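Fitted sheets on a mattress that never stays clear
Home & Laundry > Bedroom > Sheets and bedding

mapleandrye wrote:
OK so I need opinions. I bought the Virwood fitted sheet in the cream color in March and it has never once looked flat. I pull all the corners down, I smooth it with my forearm, I walk away, and when I come back it's diagonal wrinkles the whole way across. Is that the sheet or is that me? My mattress is a 2016 model and pretty thick, if that matters. Also I fold laundry on the bed, so it gets leaned on a lot.

tubsock_78 wrote:
It's the sheet. Virwood cuts them too big so they fit everything, and then they fit nothing. Get the Rendia one with the deep pocket, I've had two and they're tight as a drum.

Niloufar Ghorbani wrote:
I don't agree that it's the sheet! Diagonal creases mean it went on twisted. Take it off, find the long side (there's usually a tag in one bottom corner) and start from the corner opposite the tag. And folding on the bed is fine, I do it every day, but clear the bed first. You get such a mess when the shirts go down on top of everything else.

mapleandrye wrote:
Clear the bed, she says, lol. The bed is where everything lives. Remote, soda, whatever I was holding when I sat down. Go easy on me.

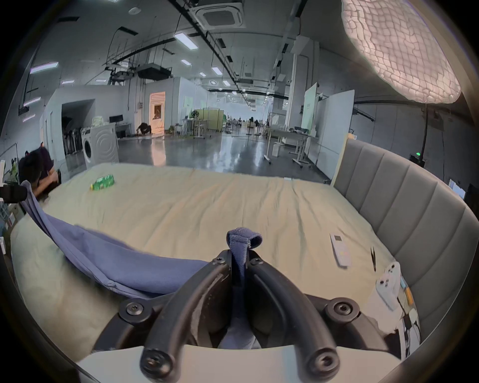
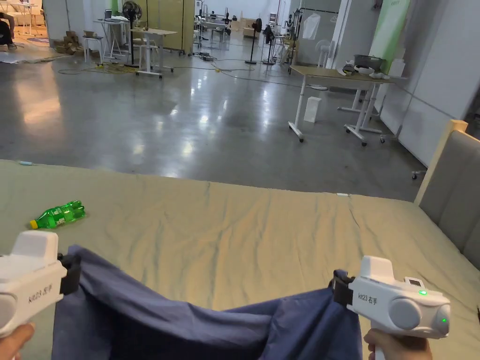

Blue cloth, green bottle, and that sheet with its creases, in both

tubsock_78 wrote:
Yeah, those are loose-sheet wrinkles. I stand by what I said.

Niloufar Ghorbani wrote:
And I stand by twisted, look at the direction they run! But forget the sheet for a second, please get the soda off there. I had a bottle go over on a mattress once with the cap not quite tight and I ended up buying a new topper.

mapleandrye wrote:
Fair. What about the tweezers in the first one, do those get a scolding too?

Niloufar Ghorbani wrote:
Yes!! Black tweezers, you'll sit on them. Put a little tray on the nightstand, one tray, and the remote and the tweezers go in it before any laundry comes out of the basket. Takes me a minute, tops.

kettle.corn wrote:
Jumping in for the headboard. I love that gray padded look, but does it collect lint? I've had my eye on one from Rostami and I have two cats.

mapleandrye wrote:
It does a bit. I go down the grooves with the vacuum brush every other week and it comes up nice. With cats I'd maybe go every week.

tubsock_78 wrote:
Cats and upholstery, no thank you. I'd get wood.

kettle.corn wrote:
Nobody asked you to sleep at my house, tubsock :)

orchard_lane wrote:
Has anyone tried sheet straps? The Neteo ones clip on under the corners and mine haven't moved since I put them on. They fixed the wrinkle thing for me with a cheap sheet that was way too big.

tubsock_78 wrote:
Straps pulled a hole in mine. Buy a sheet that fits.

orchard_lane wrote:
Then you had them too tight? You're supposed to leave a little give.

mapleandrye wrote:
I'm going to try Niloufar's way tonight, off and back on from the other corner, and if that doesn't do it I'll order the straps. Not buying a third sheet this year. The tray I can do, I've got an old baking dish that'll work.

Niloufar Ghorbani wrote:
A baking dish is perfect. Put the sheet on straight from the dryer if you can, while it's still warm, and tell us how it went!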